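How I Make Cold Brew at Home Without Any Fancy Gear

I started doing this in August, when my kitchen was way too hot for boiling anything, and I've kept it up ever since (yes, even in winter!). All you need is coarse coffee, water, a big jar and some patience.

First, grind your beans coarse, like chunky sea salt. I use the dark roast from Zurnero, but any bag you like is fine. Weigh out 70 grams and tip it into the jar.

Pour in 700 ml of cold water, slowly, and give it a good stir so there are no dry clumps hiding on top. Put the lid on and stick it in the fridge overnight. Mine usually goes in at 9 p.m. and I forget all about it until breakfast.

In the morning, strain it twice, first through a sieve and then through a paper filter. The second round takes forever. Don't squeeze the filter, or you'll get bitter sludge in there!
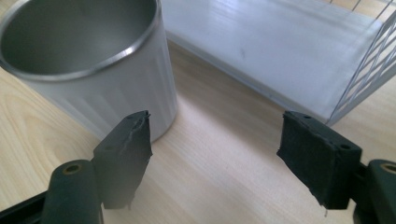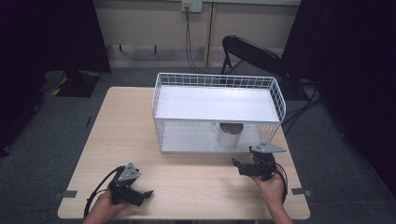
Now taste it before you add anything. It's strong stuff, so I go half coffee, half water, plus a splash of milk. Leftovers keep in the fridge for a few days, and you can freeze some in an ice cube tray too.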